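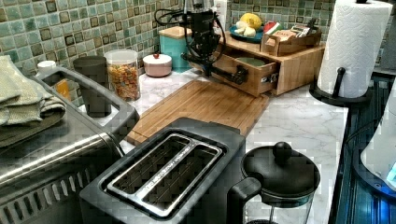
Kitchen bench for a gripper arm: tips from our build

Set up the drawer before you set up the code

We build our arm in a kitchen, and most of what we learned is about kitchen things and very little about motors. I write it down in the order in which you will probably need it.

A small drawer organizer on the countertop is the best first object to open. A built-in kitchen drawer is heavy and has its own ideas about where to stop. A bamboo organizer is light, you can turn it a little, and you can put it away when guests come. Ours has a small black handle, and the lower fingers go to this handle from above. Practice the approach many times with the motor force set low. I keep ours at 2 on the scale of the Merent controller, and I raise it to 6 only when the path is already good.

Because the organizer is light, it can travel together with its drawer. Put one strip of rubber mat under the back edge, and one under each front corner. Do not glue it to the stone. Double-sided tape is also not good, it leaves a gray line which takes a long evening to remove.

Put something in the drawer. An empty drawer behaves differently from a drawer with a dish in it, and you want to learn the second case. A round pale green piece sits in ours. It should not be glass.

Keep the cables on one side

Choose one side for the cable loop and never change it. Ours goes out to the left of the wrist. The loop must be long enough that the wrist can turn completely, and short enough that it does not touch the counter when the arm is at its lowest point. To find the length, move the arm by hand with the power off, mark the cable with a piece of paper tape, and only then fix the clamp.

We use the soft clamps from Grultero. Hard plastic ties are cheaper, but they cut into the outer cover after one or two months. If you already have such ties, open them one step and put a strip of cloth below.

Everything tall belongs on the other side of the arm, or at the back. Check also the things with knobs on the lid. A cable loop loves a knob.

Prepare the middle of the counter

The fingers need a place where they can come down without fear. A large cutting board is very good for this. It is flat, it forgives a small hit, and marble does not. If your board has a groove around it, keep your targets inside the groove, so that a small thing does not roll to the floor.

For the first weeks use soft food. We have a plate with a plush watermelon slice, a plush banana and one more yellow fruit with stitches, and you can squeeze them as strongly as you want. Real lemons come later. Wash the plush pieces in a laundry net, cold water, and dry them flat – on the radiator they lose their form.

A wooden spoon standing in a pot is a nice exercise too, but put it there when the drawer work is finished. The long handle stands exactly at the height where the wrist wants to pass.
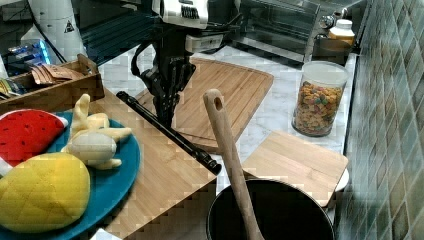
Use a rod when the fingers do not reach

Our arm hangs from above, and it does not like to reach far forward. For some time we wanted to buy a longer wrist from Ueda. Then we tried a simple black rod, held in the gripper, and the work with the drawer became much easier. The end of the rod is hooked against the front, and then the whole arm moves back in a straight line. The fingers have only to hold.

Some advice for the rod:

Take a rod with a surface which is not too smooth. If it is glossy, wrap the part where the fingers hold with tennis tape, two layers.

Hold it diagonally. A rod that points straight down gives you no more reach than before.

Pull slowly, and stop before the drawer is completely out. A drawer which falls from its rail takes the dish with it.

If the drawer opens crooked, first look at the rail on its side. A drop of dry lubricant helps. Cooking oil does not, it catches flour and crumbs.

Write down the position of the organizer with small pieces of tape on the counter. After cleaning the kitchen you will be thankful.

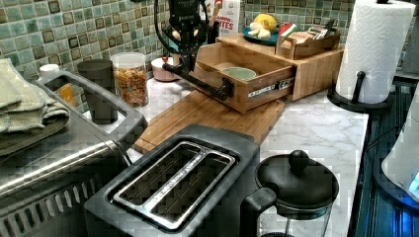

Before you switch on

Unplug the toaster and the toaster oven if they stand in the working area. Take the towels from the top of the oven before anybody cooks with it. Move the French press away when it has hot coffee in it, also when you think the arm will not go there.

Keep the emergency button where your hand is, and not where it looks tidy. Ours hung behind the Lirkurmont power box until September, and it was a bad place.

Wipe the fingers after each session with a damp cloth and a little dish soap. No alcohol on the rubber tips, they become hard and then they slip.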